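# Birkik appeal court reinstates opposition list in Moso 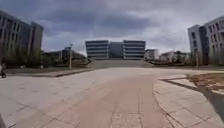 The appeal court in Birkik has ordered the electoral office to restore the Jellia list to the ballot for the Moso municipal election, overturning a decision made in February. The ruling was published on July 14, 2018 and takes effect at once. It concerns 56 candidates, all of whom were struck off when the office found fault with the signatures gathered in their support. Jellia, the main opposition group in the city, had argued that the office applied a test which does not appear in the election law. The seat at stake for most of these candidates is in the central district, an area of tall grey buildings and wide paved ground where the group took its largest share of the vote at the last election. The remaining candidates are standing in Barua, the district to the south of the river.

The dispute turned on a narrow point. Under the municipal election law, a list must be backed by the signatures of at least 2,500 registered voters. Jellia handed in 2,683. The electoral office accepted that the total was sufficient but ruled that 1,186 of the signatures were void, leaving the list well short of the threshold. In each of those cases the voter had signed and given an identity number, but the address on the form did not match the one held on the register.

The office took the view that an address which differs from the register cannot be treated as an address for the purposes of the law. The court disagreed. It held that the law requires "an address at which the voter may be reached" and makes no mention of the register in that clause. The identity number is the means by which a signature is matched to a voter, the judges wrote, and the address serves only to allow the office to make contact if a query arises.

The judgment also notes that the office did not try to contact any of the voters concerned. Its own handbook states that a sample of 200 must be approached by letter or telephone before signatures are rejected in bulk. The office told the court that the handbook is internal guidance and has no legal force. The judges accepted this, but said that an authority which departs from its own published procedure must record why it has done so. No such record was produced.

A second ground of appeal was dismissed. Jellia had claimed that other lists were checked less strictly and asked for their forms to be disclosed. The court found that the request was made after the deadline for evidence and declined to rule on whether the checks had been uneven. The group may raise the matter in separate proceedings, which would not affect the date of the vote.

The electoral office said in a written statement that it would comply with the order and that new ballot papers would be printed. It did not say what the reprint would cost. Papers already delivered to polling stations in Barua are to be recalled and destroyed under supervision. Postal ballots have not yet been sent out.

Jellia called the decision "correct and overdue" and said its candidates had lost several months of campaigning. It has asked for extra broadcast time on the municipal channel to make up for this. Airtime is divided among lists by a fixed formula on the day registration closes, and the law contains no provision for changing it later - a point the channel made in its reply to the group. A decision on the request is expected before the official campaign period opens.

The city administration, which is not a party to the case, declined to comment on the judgment. It confirmed that the election will go ahead on the date already set, and that the order of lists on the ballot will be drawn again with Jellia included. The draw will be held in public at the electoral office.

The office has 14 days in which to apply to the supreme court. An application would not suspend the order unless the supreme court says so, and the candidates may campaign in the meantime. In its statement the office said it was studying the text of the judgment - which runs to 31 pages - and had not yet decided whether to take the case further.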